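Clostard's two-armed cell is back on the crisps after its spring refit

June 18, 2021

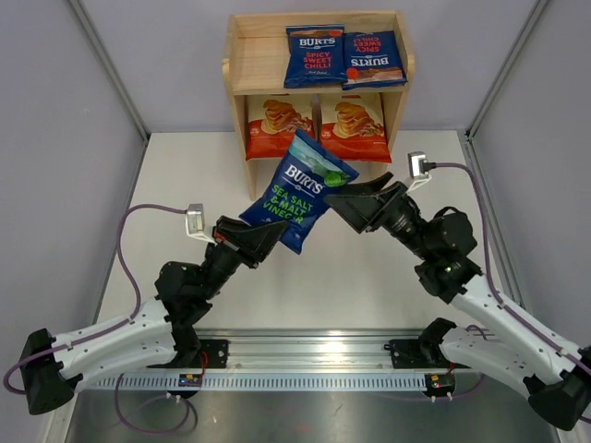
I went over to Clostard on the Ganberg estate last week to see how they were getting on, and I'm pleased to say the two-armed cell is up and running again after far too long under a dust sheet. If you've been reading these updates for a while you'll remember it went down in March with a fault that came and went, the worst sort, and that I'd promised to report back once it was sorted. So this is me reporting back, a bit later than I meant to!

The fault first. The left arm kept dropping out halfway through a reach. It would get most of the way to the shelf, stop, and sit there with its position held until somebody cleared the error. Sometimes it did that twice in a morning and sometimes it went three days without a murmur. The crew did what anyone would do and swapped the wrist motor nearest the gripper, and it carried on doing it. They swapped the next one along. Same again. By then they'd spent a fair bit on motors that had nothing wrong with them (both are now in the spares drawer, so not a total loss).

What they found in the end was a connector. A small white one on the front of the cell, where a pair of thin wires comes into one of the little boards on the rail. The crimp on one pin had been poor from the start, and every time the arm moved fast enough to shake the rail, the contact opened for an instant. You couldn't see it and you couldn't feel it by tugging. The technician who tracked it down did it by running the arm back and forth with a finger resting on each plug in turn, which she says took most of an afternoon and gave her a very stiff neck. She did it with the speed turned right down and a second person on the stop button, I should add, before anyone writes in.

Both boards have been rewired with fresh crimps, and the plates the arms stand behind have been taken off, cleaned underneath and bolted back to the rail. That last bit wasn't strictly needed. They'd got the thing in bits anyway and there was grit in the channel, so out came the brush.

The cameras were the other big job. Each gripper carries its own little camera on a white bracket, and the cable for it has to get all the way back down the arm without being pinched, stretched or wound round anything. On the old set-up the cables were strapped tight to the links and they kept failing at the same spot, just behind the plug. The new ones are purple, which I rather like, and they hang in a big lazy loop out to the side. It looks untidy. I said so, and was told very firmly that it was meant to look like that, and that the last visitor who'd tidied one up with a cable tie had cost them a camera lead. I put my hands in my pockets after that.

The rule they've settled on for the loops goes like this: take the wrist to the furthest point it will ever need to reach, turn it as far as it will go, and then add a hand's width of slack. Do the same at the other extreme and check the loop doesn't catch on the link. Then leave it alone. There's a note taped up outside the cell saying exactly that, with "leave it alone" underlined.

Now, the crisps. The cell is used for trying out handovers on soft packets, and bags of crisps are about as awkward as soft packets get. They're slippery and full of air, and they change shape the moment you touch them. They've got Burts in at the moment, in more than one flavour, and the packets go up on a little two-tier pine shelf at the back. While I was there the arms had a bag of the Sea Salt & Malt Vinegar up in the air between them, one gripper on each side, and I found myself holding my breath like I was watching somebody carry a tray of full pints through a crowd.

Getting the squeeze right took a good deal longer than fixing the fault did. The jaws have wide flat fingers, so the load is spread out nicely, but two arms holding one bag can end up pulling against each other without either of them knowing. The trick they've gone for is to let one arm lead and have the other give a little. The lead arm holds position and the other one is set soft, so if the bag shifts it goes along with it. They had it at 100 per cent stiffness on both sides before the refit and wondered why they were forever sweeping up. It's now down to 60 on the following side. I asked how they'd arrived at 60 and the answer was "by ruining crisps", so there you go.

A few other bits I scribbled down, for those of you who look after something similar:

The arms get re-zeroed every morning before the first packet goes on the shelf. It takes 8 minutes if nothing's been knocked.

The camera brackets are checked with a fingertip, not a spanner. If one moves at all, it gets nipped up and the camera is calibrated again from scratch, even if the picture looks fine.

The white tabletop is wiped down at dinner time and again at the end of the day. Salt and oil get everywhere once a bag goes, and the finger plates lose their grip surprisingly quickly if they're left greasy. They use plain warm water with a drop of washing-up liquid on a cloth, wrung nearly dry.

The steel plate at the bottom gets swept as well. A crumb down there does no harm, but a dropped screw can lie about for weeks and then turn up under a cable.

The control software is still Pluvo, though they've moved up a version, and the one thing I heard grumbling about was that the saved poses didn't come across cleanly and had to be taught again by hand. That ate two whole days. If you're planning the same move, print your pose list out first! The frame and the grey side walls are the originals that Achterberg put in, and apart from a wash they haven't been touched.

Since the rewiring the left arm hasn't dropped out once, though everyone I spoke to said it in a whisper with one hand on the nearest bit of wood. They're going to run it through the summer as it is before they change anything else. Next on the list is a different set of finger pads, something a bit grippier for the shiny packets, and I've been told I can come back and watch when those go on.

I did ask what happens to the burst bags. They go in a bowl by the kettle, apparently, and the chilli ones go first.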